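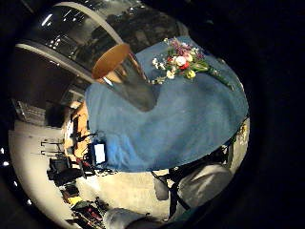
Perkau County Completes Reconciliation of Trust and Agency Accounts

PERKAU, March 24, 2026 – The Perkau County Office of the Comptroller has completed a full reconciliation of the county's trust and agency accounts and has filed its report with the county legislature. The review covered 293 accounts held on behalf of towns, school districts, courts, contractors and private parties. It is the first review to cover every account in this group under a single set of procedures.

Trust and agency accounts hold money that does not belong to the county. Typical balances include bail deposits, contractor performance bonds, payroll withholdings, unclaimed court awards and tax payments collected for other jurisdictions. The county keeps the funds until they are paid to the rightful owner, returned to the depositor or turned over to the state as unclaimed property.

Accounting staff compared the general ledger with bank statements, departmental subledgers and original deposit records. Differences were logged by account, assigned a cause code and returned to the responsible department for a written response. Entries with no supporting record were held in a separate schedule and were not written off.

The review produced 915 exceptions. Most involved timing differences between the date a department recorded a receipt and the date the treasury posted the deposit. The next largest group involved deposits recorded under the wrong account code. A smaller group concerned balances with no activity for longer than the applicable holding period. All but three of the exceptions have been resolved. The remaining items relate to court deposits that predate the current ledger system, and staff are working from paper case files to identify the depositors.

No loss of funds was identified. The report does find that several departments kept subledgers in formats that could not be matched to the general ledger without manual work, and that two offices had stopped preparing monthly reconciliations after staff vacancies. Both have resumed the monthly schedule.

The report makes the following recommendations:

Departments that hold trust or agency funds should submit a signed reconciliation to the Comptroller within 20 business days after the end of each month.

Each account should have a named custodian and an alternate. Custodian changes should be reported in writing before the outgoing employee's system access is removed.

The person who prepares a reconciliation should not be the person who approves it. Offices too small to separate these duties should send the preparation work to the Division of Accounting Services.

Accounts with no activity for one year should be reviewed for possible return, transfer or reporting as unclaimed property.

The county should retire the remaining spreadsheet subledgers and move them to the Ploledden ledger module, which is already in use for accounts payable.

The first four recommendations took effect on filing of the report and apply to all departments under the county executive. Independently elected offices have been asked to adopt them by agreement. The fifth requires legislative approval of a budget transfer for data conversion and staff training. The transfer request is included with the report as Appendix D – no new positions are requested.

Conversion would be carried out in stages, starting with the court and trust units. Roughly 4,000 open items would be moved in the first stage. Each department would run its existing subledger and the new module in parallel for two closing periods, and the old file would be locked once both sets of balances agree. Grilleo, the county's ledger support contractor, would provide the conversion tables under its existing agreement.

Depositors do not need to take any action as a result of the review. Payment schedules for towns and school districts are unchanged. Contractors seeking the release of a performance bond should continue to apply through the department that issued the contract, with a copy of the final acceptance letter. Persons who believe the county is holding funds in their name may file a claim with the Division of Accounting Services, using the standard claim form and proof of identity. Claims for court deposits should include the case or index number if it is known.

The full report, the schedule of exceptions by department and the revised reconciliation form are available from the Office of the Comptroller and at the reference desk of the county library. Account numbers and depositor names have been removed from the public version.

About the Office of the Comptroller
The Office of the Comptroller is the chief accounting and auditing office of Perkau County. It maintains the general ledger, audits claims against the county, issues the annual financial report and reviews the internal controls of county departments.

Media inquiries: Office of the Comptroller, Public Information Desk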